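Terkum horse rescue moves intake weighing to platform scale

The Terkum equine intake barn will stop using weight tapes as the main method of recording body weight for incoming horses. Starting in October, every horse that can safely walk onto a platform will be weighed on an electronic livestock scale installed at the north end of the receiving aisle. The reading will be used for feed calculations, dewormer doses and transport paperwork.

The change follows an internal review of 78 intake records by Maxine Pearce, the barn's operations manager, and Hrefna Overgaard, the veterinarian who oversees its medical protocols. Each of the horses had been measured with a tape on arrival and weighed on a borrowed scale later the same day. The review compared the two readings and noted age, body condition score and coat length.

Tape readings were closest to scale readings in mature stock-type horses in moderate condition. They were least reliable in yearlings, in heavily pregnant mares and in thin horses with a full winter coat. For yearlings the tape tended to read high. In late-term mares it tended to read low, as the tape passes behind the elbow and does not take in the belly.

"The tape is a girth measurement with a weight printed on it," Overgaard said. "It was built around an average adult horse. A good share of what comes off our trailers is something else."

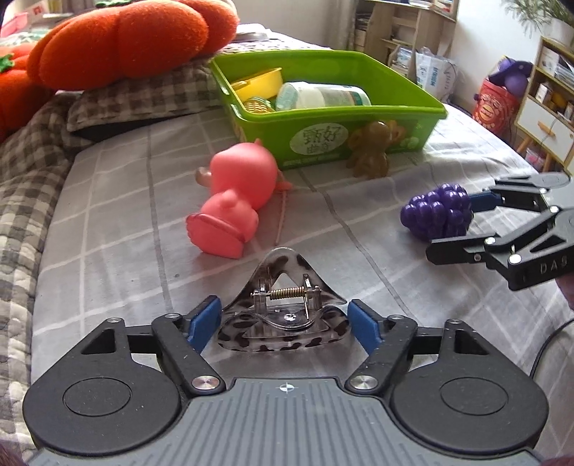

A spotted hair claw clip and a pink rubber toy on a grid-patterned sheet.

Overgaard said the difference matters most in the first days after arrival, when a horse that has gone without adequate feed is at risk of refeeding syndrome. A sudden supply of starch and sugar causes a release of insulin, which moves phosphorus, potassium and magnesium out of the blood and into the cells. In a horse whose reserves are already depleted, the drop can affect the heart, the muscles and breathing.

The barn's protocol for thin horses starts with small, frequent meals of alfalfa hay, with no grain. The ration is calculated from body weight and raised in steps. An error in the starting weight therefore carries through every step of the schedule until the horse is weighed again.

Under the old procedure, a horse was taped on arrival and again at discharge. Under the new one, it will be weighed on arrival, then weekly for the first four weeks, then monthly until placement. Horses scoring three or lower on the nine-point body condition scale will be weighed twice a week during the first two weeks. Weighing is to be done before the morning feeding, between 6 and 8 a.m., with the halter on and any blanket removed.

Weekly readings will be read alongside condition scores and manure notes. Pearce said staff have been told not to react to a single figure. A horse that has just taken a long drink, or has eaten its first full days of hay, can show a gain that is gut fill and water. The written procedure asks for two consecutive readings in the same direction before a ration is changed, unless the veterinarian orders otherwise.

The scale is a low-profile steel platform on four load cells, with a rubber mat over the deck and a wall-mounted indicator. It sits in a shallow recess so that the mat is level with the aisle floor. An earlier trial used a portable platform that stood above the concrete, and several horses refused the step. Orestis Balaskas, who supervised the installation, said the recess solved most of the loading trouble but created a drainage problem.

"Water from the wash rack runs that way," Balaskas said. "If grit gets under the deck it binds the frame and you get a reading that won't return to zero. We put in a channel drain on the uphill side and a lift-out panel so it can be cleaned."

The recess will be swept daily and hosed out weekly. The indicator must show zero before each horse steps on. Calibration will be checked monthly with test weights loaded at each corner in turn and then at the center. A corner that reads differently from the others usually points to a load cell fault or to debris. If the check fails, the scale is to be tagged out and tape readings used until it is repaired.
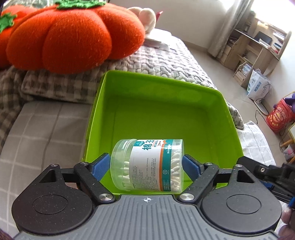
Tapes will also stay in use for horses that cannot be weighed safely. These include unhandled horses held in the back pens, any horse with severe lameness, and mares with a foal at foot that cannot be separated for the time needed. In those cases staff will take a girth measurement and a body length measurement and work out the weight from both. The formula multiplies girth by girth by length, in inches, and divides by 330 to give pounds. It is meant for adult horses. A different divisor is used for younger stock, and a chart is posted beside the indicator.

Every entry must now state how the weight was obtained. The three permitted entries are "scale," "formula" and "tape." Pearce said the review was slowed down by older records in which the method was missing and a figure had been written with nothing beside it. Some of those appear to have been estimates by eye made at the loading ramp. They were left out of the comparison.

Records will be kept in Flunero, the stall management software the barn already uses for vaccinations and farrier visits. The weight field has been split in two, with the method as a required selection. A graph on each horse's page will show scale readings as solid points and all other readings as open ones. The indicator is not connected to the software, and readings will be typed in by hand. A direct connection was priced and put off.

The new figures will also be passed to adopters. Each horse's placement packet will include its full weight history, current daily ration by weight, and the hay type it was eating at discharge. Adopters have until now received a single weight and a ration given in flakes, a measure that varies with the bale. Pearce said calls during the first month after placement are most often about feed, and many come from people whose hay is cut from larger or denser bales than the barn's.

Deworming is affected as well. Paste dewormers are dosed by body weight using a ring on the syringe plunger, and an underestimate means an underdose. Repeated underdosing is considered one of the ways resistant parasite populations become established. Terkum will continue to run fecal egg counts at intake and treat on the result, with a follow-up count after treatment to see whether the product worked. Samples go to the Dutel laboratory, which has handled the barn's parasitology since the intake program opened.

Young horses are the group for which the change is expected to make the largest practical difference. A yearling that a tape puts at 600 pounds may weigh considerably less, and sedation, pain relief and dewormer have all been drawn from the same figure. Overgaard said no adverse event had been traced to a tape reading in the records reviewed, and the review was not designed to look for one. Its purpose was to find out how far apart the two methods were under barn conditions with the staff who normally do the work.

Part of the spread in tape readings came from handling. Placement differed between staff members, with some setting the tape over the highest point of the withers and others just behind it. Tension differed too. When the same person taped the same horse twice, readings were closer together, though still not the same. A short training session on tape placement has been added for new staff, to be repeated yearly.

Training for the scale itself has been led by Efthymia Fragkou, who handles ground work for horses awaiting placement. Horses are led across the platform without stopping on the first day or two, then asked to halt with all feet on the mat. The indicator holds a reading once the load is steady, and most horses need to stand only for a few seconds. Horses that fidget are walked off and brought around again. Chains and twitches are not used for weighing.

Fragkou said horses that had come through auction pens were often harder to load onto the platform than horses with no handling history at all. "They've been pushed over scales before, in a crowd," she said. "I give those a quiet horse to follow and I don't hurry." For such horses the first weight may be recorded up to two days late, with a formula weight standing in until then.

The platform and indicator were bought with a grant from the Andreadis fund, which supports equipment at large-animal shelters. The grant did not cover the drain, the recess or the electrical work, which came out of the barn's maintenance budget. The rubber mat was a separate purchase at $400 and is expected to need replacing before any other part.

Welington Pacheco, who coordinates transport, said haulers will be given scale weights for every outgoing load. Trailer loading has previously been planned on tape weights, with a margin added for error. He said the margin will stay in place through the winter while the new figures are compared with weighbridge tickets from the road.

Two neighboring rescues have asked to bring horses in for weighing. Pearce said outside horses cannot use the receiving aisle during the quarantine period for new arrivals, and that a schedule for outside use will be considered after the first quarterly calibration report. Requests can be left with the barn office in writing, with the horse's age, vaccination record and current Coggins test attached.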